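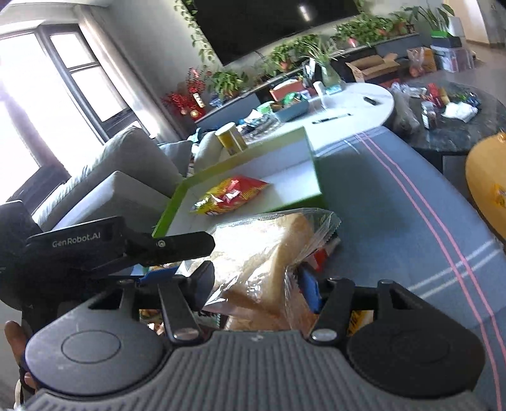
Kilano Practice Kit for Hand-Held Grippers

Item 507. Laminated rule cards, a wall sheet and a pad of 100 session forms. Sold by Rindum.

We stock this kit because customers ask for it. We have doubts about parts of it, and you should read them before you order.

The cards cover grip, approach, release and tidying up between takes. The grip card is the good one. It says to close until the item stops slipping and then stop closing. Sliced bread in a plastic bag is a fair test of that, and plenty of operators who do well on cans will flatten a loaf.

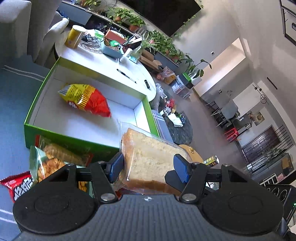

What the cards call a standard

The word is printed on the box, and we think it's too strong. These are house rules from one shop in Stullemwood, cleaned up and laminated. No standards body has signed off on them, and the kit doesn't certify you for anything. If a client asks what standard you work to, don't hand them card four.

We also question the rule that every take must start with both fingers fully open. It makes the footage easy to sort. Whether it makes it any more useful, the booklet doesn't show. 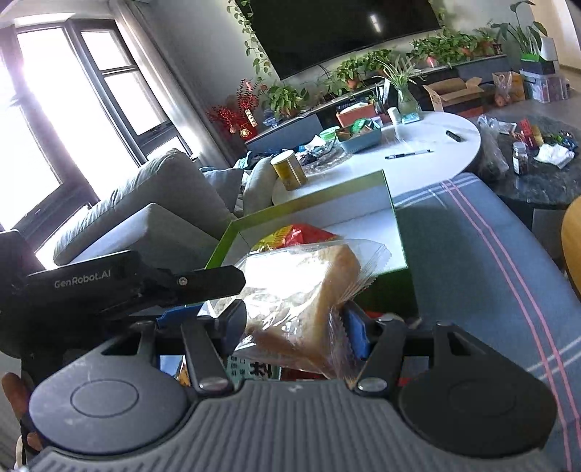
Floor De Smet disagrees with us on that rule and wrote to say that a fixed start saved her team hours of relabeling, and that a rule you can check is worth more than one you can argue about. Fair enough, but hours saved in labeling is a different claim from the one on the box.

The release card is thin. It says "set down gently" and gives no height and no speed.
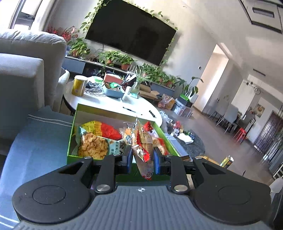
Soft packaging gets one line, and it's the same line as for boxes. A bag with air in it shifts as the pads close, so we'd want a separate check there. Write your own on the back of the form.

Refills: item 586, pad of 30 forms. Cards are not sold singly.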